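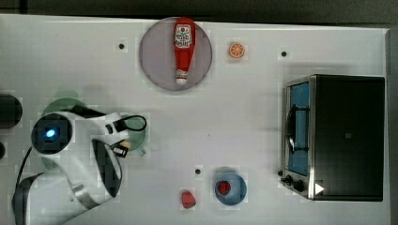 Tabletop set with plate, ketchup bottle, bowl and toaster oven, Canville.

Skurnholm supplies play kitchen sets to schools and nurseries. The catalog lists 3,167 parts, sold singly or in sets of 40. 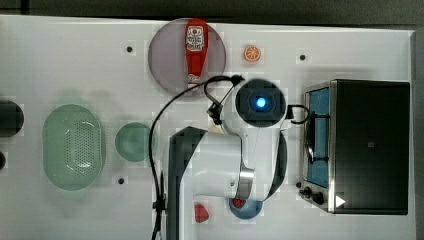
Canville, October

Layouts are checked on a white table before a set is listed. Plates go down first, then bottles and fruit. Mylene Dumlao keeps the layout sheets. Each set has 2 sheets, one for the table and one for storage. 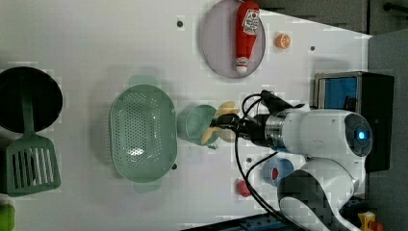
Parts and orders

Cups, colanders and spatulas are stocked at Demdale. Orders of over 1,000 parts ship from Talavera.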